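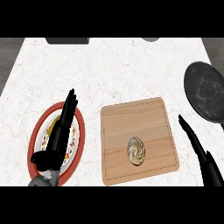

Home | Notebook | Runs | Tooling | Sim assets | Log in

Jan 11, 2024

Kitchen sim, pick and place, planner swap. Writing this up before I forget which config was which.

Background for anyone reading later: the Avholm planner went into the branch in October and has been called "done" in every status note after that. I don't think it's done. I think it passes the tests we wrote for it, and we wrote the tests while looking at its output.

Setup today: counter task, plate on the left, cutting board in the middle with the pastry on it, pan on the right. Goal is to get the pastry onto the plate with the right hand while the left parks out of the way. Marble counter texture left on. I wanted to run with the plain gray one first but the segmentation numbers everyone quotes are from marble, so marble it is.

Ran 568 episodes overnight, fixed camera, object poses jittered. Headline success rate looks fine. I went through the failures by hand and also, which we never do, through a pile of the successes. 97 of the ones scored as success have the pastry touching the rim of the plate with its center outside it. The checker only asks for contact between item and plate plus a height threshold. A pastry leaning on the rim passes. So whatever figure is on the wall chart, knock those off before believing it.

Changed the checker to need the item's center inside the inner ellipse of the plate and both hands clear for a half second. Did not retune anything else. Pushed to my branch, not to main, because it will make every old number look worse and I want people to argue with me first.

Second problem, more interesting. The left arm's park pose. In the config it is named "clear_left". It is not clear of anything. The hand sits right over the plate, fingers together and pointing at the far side of the counter, and covers a tall strip of the plate's middle. The plate pose estimate is then made from whatever rim is left over. The tracker still reports high confidence. I asked it for confidence with the hand there and with the arm deleted from the scene and got nearly the same value both times, so I don't know what that number is measuring. Certainly not how much plate it can see.

Suspect the Sindham tracker is leaning on the red-orange rim color and barely using shape at all. Easy to check: swap the plate texture for the plain white one, same mesh. Have not done it yet. If I'm right it'll fall over on marble, pale on pale. If I'm wrong I'll say so on this page.

Also the plate runs off the bottom of the camera view, so even with the arm gone we never get a full outline. Someone will say the fit handles partial ellipses. It handles them in the unit test, where the missing part is one clean cut. A cut at the bottom plus a hand up the middle is a different thing and there is no test for it.

Planner notes, in no order:

- Collision padding on the pan is a cylinder, far too fat. Right hand takes a silly arc to stay away from it. Cut the padding in half and the arc went away. No new contacts in the short rerun, but a short rerun proves very little.
- Seed 1939 hangs. Not slow, hangs. Planner keeps resampling the same grasp, rejects it, resamples. There's a retry cap in the config and it isn't read anywhere. I grepped twice.
- Seed 3234 is the one in the demo video. It works great. It would also work great with the planner turned off and the old scripted waypoints, I tried it, the two paths are hard to tell apart by eye.
- Grasp on the pastry comes in too low when the board is rotated. The grasp frame gets its yaw from the board and its height from the counter. No idea why, and the commit message says "fix".
- The groove in the board is in the visual mesh only. Collision mesh is a flat box. Doesn't matter for this task. Will matter for anything that slides.

Talked over chat with the Ahn side about the learned policy as a replacement for the whole stack. They say it deals with occlusion without being told. Maybe. I asked for rollouts with the parked hand over the plate and got rollouts with the arm at its side. Asked again.

Standex export still writes joint angles in degrees in one file and radians in the other. Put an assert in the loader so it at least dies loudly.

To do:
move clear_left back and to the outside, rename it
white plate test
rescore old runs with the new checker, keep both columns
make the planner read the retry cap
add a test with the hand over the plate, and leave it red until it passes for a reason we can name

Leaving the pan padding at half for tonight's batch. Same seeds as last night, minus the one that hangs.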